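Jesto Counter Set: a vocabulary of kitchen counter items

Notes for users, version 2

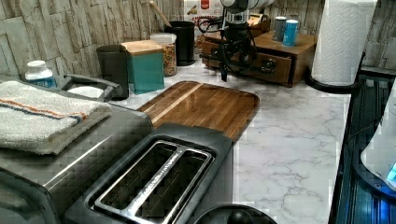 Jesto Counter Set is a list of names for the things people keep on a kitchen counter, together with short rules for how to choose between names that are close. It was started because our group in Satville had three people writing labels and each of them used other words for the same thing. A good test for the rules is a crowded corner near the toaster, where a cutting board lies flat behind it, a towel is folded on top of a bigger gray appliance, and there are canisters in at least two places, some of them up on a small wooden chest of drawers. In such a corner almost every rule of this document is needed once.

What is in the set

The set has 300 entries. Each entry has one preferred name, the accepted other names, a group, and a note when the name is often confused. The entries are divided into 18 groups. The biggest groups are dry food storage, small appliances and cloths. The smallest is "holders", which contains only things made to keep other things upright, for example a utensil holder or a knife block.

Files

entries.csv -- one row for each entry, with the columns name, other_names, group, note
groups.csv -- the group names and one sentence of definition for each
confused.csv -- 29 pairs of names which were mixed up most often in our first round
CHANGES.txt -- what was changed between versions

All files are UTF-8 and separated by commas. The column other_names uses a semicolon inside the field.

How to choose a name

Name the object by its form first and by its content second. A glass jar with cereal in it is "jar, glass" with the content "cereal or granola mix". We do not use "cereal jar", because tomorrow the same jar can have rice.

Canister and jar. Use "canister" when you cannot see the content through the wall and the thing has or could have a lid. Use "jar" when the wall is clear. The shape is not important for this. A square canister with a wooden lid, like the teal one, is still a canister, and the lid is recorded in its own field.

Cup and canister. This is the pair with most mistakes. If no lid and no handle is visible and you are not sure, write "cup or canister" and leave the group empty. Please do not guess.

Towel. All cloths of terry texture are "towel". Flat woven ones are "dish cloth". Stripes and other decoration go to the note, never to the name.

Big appliances with unclear function. A countertop oven and an air fryer can look the same from above or from the side. When the front is not readable, the right name is "countertop appliance, large". Meriem Bensaid proposed this entry and it solved half of our discussions.

Packages. Write "package" and the main color. The brand goes to the note only if you can read all of it. A red block with letters is not a brand.

Furniture on the counter. A small chest of drawers, a spice shelf or a bread box is counted as furniture when other things stand on it or in it. The things on top are separate entries with the relation "on". In the same way a towel is "on" an appliance, but a spoon is "in" a utensil holder.

Touching objects. If two things touch, for example the back end of a toaster and the edge of a board, they stay two entries. Use the relation "against". We had "next to" in version 1, but it was too weak and people used it for everything.

Known problems

The names are American English, but two of the authors learned English at school in other countries, so some of the other names are British. Dalva Quintana has checked the groups for food and storage. The cleaning products are not checked yet, and there "bottle, plastic" is used too widely -- a white bottle with a blue label may be soap, vitamins or something else, and the set gives no help with it.

Lids are also not solved. A lid lying alone has an entry, a lid on its jar has not.

People

Cameron Ruawai wrote the first list. Meriem Bensaid and Dalva Quintana wrote the rules for names. Mercy Simiyu keeps the files and answers questions about the format. Corrections for the pairs in confused.csv should go to Mercy, with the two names and one sentence about where you met the problem. The next version is planned for July and will have new entries for drying racks and trays.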